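Household > Storage > Plastic basket

April 19, 2025, by Myrto Alexiou

Plastic basket (also slotted basket, tray basket). Small open container, molded in one piece, slots or holes in the sides. Used on tables, shelves, in drawers and cupboards. Usually rectangular, so that two or more sit side by side without wasted space.

Shape. Sides mostly lean out a little toward the rim, so empties nest. Rim is thicker than the walls and takes the load when the basket is lifted. Slots save plastic, let air in, let crumbs out. Oval openings and long narrow ones both common; narrow ones hold small items better.

Color. Red, black, white, blue. Households often sort by color, one for each kind of thing, though there is no fixed rule. The Nallow catalog for June lists 18 shades, most of them hard to tell appart.

Makers. Werkel and Lulatska both sell a tabletop size. Lulatska's older model had a handle, dropped later. Collector Christos Katsaros has catalogued 2,307 baskets, 500 of them with slots.

Use. Sorting, carrying, keeping loose things off the table. Two baskets is the usual setup for tidying: one for what stays, one for what goes elswhere.
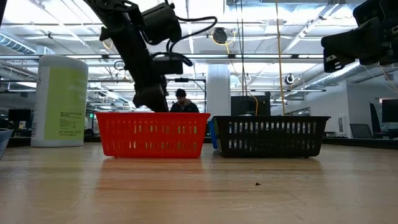
How is a slotted basket cleaned? Warm water, dish soap and an old toothbrush for the slots, then upside down on a towel until dry.

Care. Keep off stoves and heaters. Cracks start at the corners of the rim, no good repair known.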